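The Brarville Craft Room: Tidying Up in Colour

Galleries / Rooms and Workspaces / Storage

If you've followed these pages for a while you'll know how much I love a good tidy, and the craft room at Brarville has given me plenty to be cheerful about. It's a shared room with a shared supply cupboard, and by the end of a busy Friday every table has its own little landscape of paper, glue pots and things that belong somewhere else.

The room is 39 square metres, which sounds generous until you put shelves along one side and let people in. We made a list of everything in the cupboard back in October and got to 621 items before we stopped for tea (the buttons went down as one item, or we'd still be at it). After that we chose bright plastic for sorting things into, and I'm so glad we did. You can spot a strong colour from the doorway, and it wipes clean in seconds!

Click through for the pictures. I've kept the notes short.

Red bin, grey table

I adore this red against the grey wood grain. There's a pale pink tray inside with rows of small round holes, and a couple of crumpled tissues on the tabletop still to clear. The whitish scuff low on the front of the bin doesn't bother me one bit – storage should look as if it gets used. 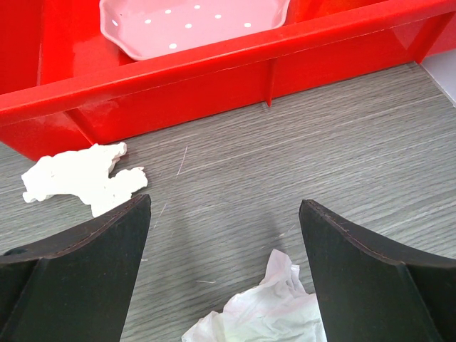
The blue one

What a colour! It's a proper glossy turquoise-blue, with a wide flat rim and rounded corners to the panel inside, and it catches the light beautifully. My favourite detail is the narrow tab on the edge with an oval hole through it, such a neat little shape. 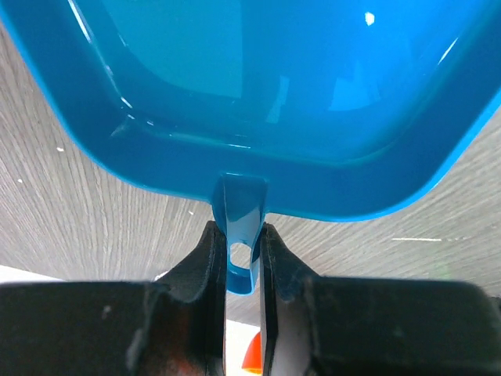

Notes on the room

The shelving is from Srour, the deeper version, and it takes two rows of jars with a bit of room to spare. The labels are Perkia card, cut down by hand and written in thick black pen. We bought a pack of 200 and I would happily have bought 500, as we keep changing our minds about what goes where.

Still to do: the ribbon drawer, the shelf of half-finished models, and the paint cupboard, which needs a whole afternoon and a strong pair of arms.

More in this series: The Astov reading corner – Brarville kitchen shelves – Hooks, pegs and rails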